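# Converting Small Apartments: Frequently Asked Questions

Etemov prepares layout and permit drawings for interior conversions of existing apartments. The answers below apply to units of up to 726 square feet. Larger units are handled under a separate scope.

## Planning the layout

**How small a unit will you take on?**

The lower limit is 400 square feet. Below that, the kitchen and bath fixtures usually settle the plan before any drawing starts, and a fixture survey is the better purchase.

**Can the bedroom be left open to the living area?**

In most buildings, yes. A sleeping area without a door is drawn as part of the main room, so it shares that room's window and ventilation. If the unit has to be listed as a one-bedroom, the partition must run full height and the bedroom needs its own window.

**How much clear floor do you leave beside a bed?**

The standard drawing shows 30 inches on the side used for access. The other long side may go against a wall. Built-in drawers under the bed need more, and the drawer depth is added to the plan at full extension. 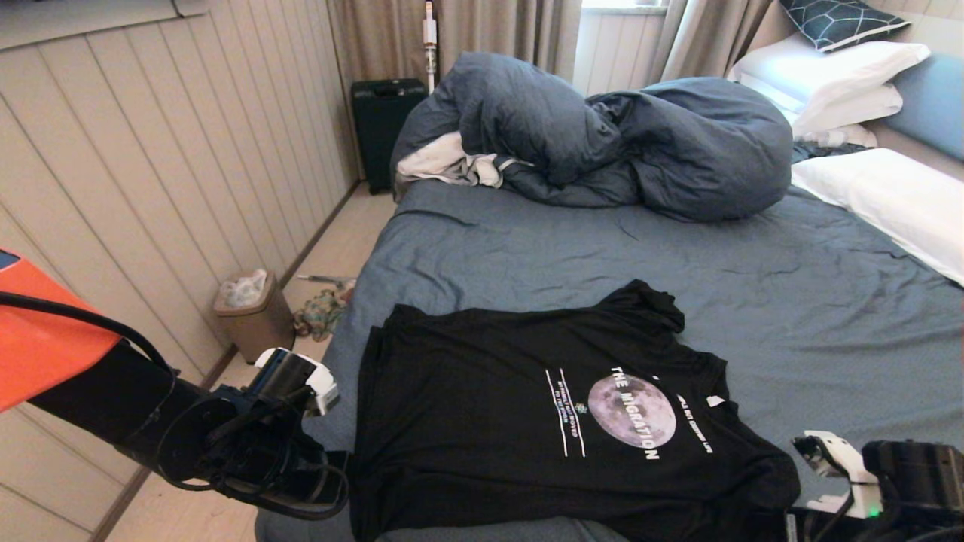 ## Walls and structure

**How do I know whether a wall can come out?**

Send the original floor plans if the building office has them. If no plans exist, we open a small inspection hole near the ceiling and another at the base. A wall that carries load, or that holds a plumbing stack serving other units, stays where it is.

**What about sliding partitions?**

We specify the Prukero top-hung track for spans up to 7 feet. It needs solid blocking in the ceiling — drywall anchors are not accepted. Wider openings take two panels on parallel tracks.

**Does a sliding panel block sound?**

Only partly. Speech carries through the gap at the floor and at the meeting edge. Clients who work at night should keep a framed wall between the desk and the bed.

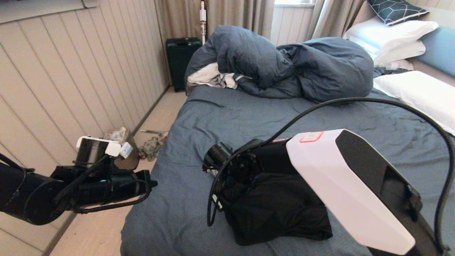

A framed wall takes more floor area than a panel, and the difference is shown on the comparison sheet supplied with each layout.

## Fees and schedule

**What does the fixed fee cover?**

One site measurement, two layout options, one revision, and the permit set. Engineering is billed by Wostum directly to the client.

**Do you act as the contractor?**

No. Drawings are issued for bidding. Mkhize carries out site measurements only and does not bid on the work.

**How long is a quote valid?**

Quotes issued before May keep the current rate until the permit set is delivered.

Last revised April 12, 2024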